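Thursday, notebook, packaging bench

Narkulley refill work, continued from the last entry. Started 9:30.

Left over from last time: the question of whether the refill pouch can share a shelf bay with hard containers, or whether it needs its own tray. Willetti want an answer before they order the trays. Tornora have already said they don't care which way it goes as long as the bay width stays the same.

Stock check first. 32 pouches in the carton as delivered, 14 kept back unopened for the drop tests, the rest free to use. Carton number 1454 written on the lid in marker. Please don't take from the 14, even if the other carton looks empty. There is a second layer under the cardboard sheet.

Weighing

Used the small scale. The big one still drifts after it has been moved and I did not want to wait for it. All the pouches I weighed came out close enough to each other that I stopped partway and went on to standing. Readings are on the loose sheet clipped inside the back cover. If anyone wants the full set, the sheet has room for it.

Standing

Each pouch set down on bare wood and left alone, then the table bumped once with the heel of the hand at the near edge. The base has to be opened out with two fingers before it goes down. If this is skipped the gusset stays folded on one side and the pouch tips toward the fold. With the base opened properly they stand, though few of them stand straight. The spout is at the corner, so the cap puts weight off to one side, and I think most of the lean comes from that. A pouch filled a little short leans more, going by the three I emptied partway to check.

Lean by itself is not a fail. The sheet from Willetti only asks that the pouch stays up and that the front can be read from standing height. I marked those two columns and left the lean column blank until we agree how to measure it. A paper protractor taped to a block would do.

Side by side

Put a rigid item on the left and a pouch on the right with open table between them. For the rigid one I used the white cylinder with the rounded top, as it has no flat face to prop anything up and the pouch gets no help from it. Yellow pouch, green cap toward the upper left, illustration on the lower part of the pack. Kept both away from the cable hole. An earlier pouch went down with its base over the rim of the grommet and the result was useless.
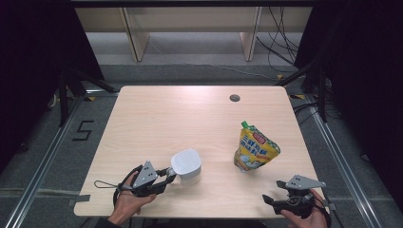

Spacing

Moved the cylinder toward the pouch in steps and noted when the two first touched. The pouch bulges most well below the middle, so contact comes low down, before the tops look anywhere near each other. Measuring the gap at cap height gives the wrong number. All gaps from here on are measured at table level, widest point to widest point. I have crossed out the earlier ones on the previous page and they should not be copied into the report.

Once they touch, a light push moves the pouch a little and it settles again. A harder push folds the base under and it goes over backward. Repeated this 4 times with the same pouch and then changed it, as the base gets soft along the crease and later runs are not comparable.

On a shelf the bay walls would hold it up from the sides, so the open table is the worst case. I would still not put it straight beside something round. A low divider would be enough. Height to be decided, but it must clear the widest part of the pouch or it does nothing.

Labels

Lại sent a note asking if the small red label near the top stays readable with the pouch leaning. It does from the front. From the side it depends on how the film wrinkles up there, and that differs from pouch to pouch. I have no good way to score this and wrote "readable from front" for all of them.

To do

Ask Willetti for the divider stock in two heights.
Make the protractor block.
Run the standing test again on a shelf liner. Wood has more grip than the liner they plan to use.
Drop tests with the 14, after the liner test and not before.
Return the big scale or get it fixed.

Stopped at 4:15. Used pouches are in the gray bin with the caps tightened, unused ones back in the carton.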